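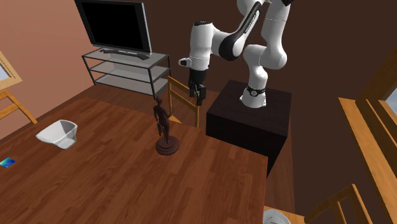 A plain wooden table makes a fine workbench.

Getting a new bat ready at home

I play for Plescombe on weekends and I've ruined 2 good bats by being impatient, so take this as advice from someone who learned the expensive way! If your bat is natural willow, start with raw linseed oil (raw, never boiled). Put about a teaspoon on a soft rag and wipe a thin coat over the face, edges and toe. Keep it off the splice and the stickers. Lay the bat flat overnight, face up, then wipe off whatever hasn't soaked in and do one more light coat.

Next comes the knocking in, which my neighbors love. I use a wooden mallet and start soft - really soft, like you're tapping on a door with a baby asleep behind it - and build up over several evenings. Hit the edges at an angle and never straight on. I go for more than 900 taps before I let anybody bowl an old ball at me, and then it's gentle catches only for a session or so.

Bats with a factory cover on the face don't want oil there, so check the label first.

Grips are easier than they look. Dust the handle with a little talc, roll the new one on with a cone and tape the top. When I put my bag away in December, the bat goes in a closet well away from the heater, and the pads get a day of airing first.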